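Ticket 150: Cell stops between pick and place, operators called back to bench
Site: Hostness, packing room
Opened by: Keerthana Pai
Opened: Wednesday, January 3, 2018
Priority: Medium
Status: Open, waiting on supplier

Problem as reported
The two-arm cell pauses after the right arm has closed on a part. The left arm stays open and waits. The screen shows "handoff timeout" and the cell will not go on until a person presses Resume. On the early shift this happened 6 times. Each time someone had to leave the labeling line and walk over.

Before the cell went in, two people worked this bench full time. Since October they have been on labeling, and the plan was that they would check the cell once an hour. They are now checking it every 15 minutes, and labeling is falling behind. Please treat that as part of the fault.

Steps taken
Restarted the controller. No change.
Reseated the cable at the right wrist sensor. Ran clean for one batch, then stopped again.
Raised the handoff timeout from 150 to 200 in the Wallamo settings page. The stops still come, only later.
Swapped the part order so the tall pieces go last. Stops moved to the end of the batch with them.

The last step points to the tall pieces. With the flat ones, the left arm closes on time.
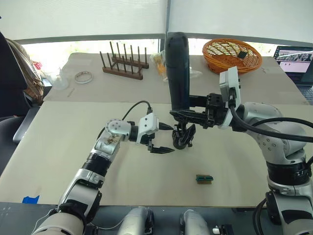

Service Log, Vol. 6, No. 15

Right gripper closed on the tall dark gray cylinder, left gripper still open and pointing at the middle of the table. There is also a small green circuit board lying on the table in front of the arms. Parts on the front board should be moved off before Resume is pressed. Please add this to the restart card, which only says "check area."

Reply from Dankwa support
The left arm waits for a "part steady" signal from the right wrist. A tall part may take longer to settle than the limit allows. Send the log from one failed batch and one good batch. Do not raise the timeout any further.

Reply from K. Pai
Both logs sent. One more question from the floor. The people on call for the cell were shown how to press Resume and nothing else. They would like to be able to read the signal page themselves, so they can tell a real jam from a slow handoff. Can they have view access in Tedimia without the right to change settings?

Reply from Dankwa support
Yes. View access can be set per login. Send the list of names.

Open items
Steady limit for tall parts: Dankwa
Names for view access: K. Pai
Restart card, new wording: K. Pai
Tall pieces to be packed by hand until the limit is changed. One person moves back from labeling for this.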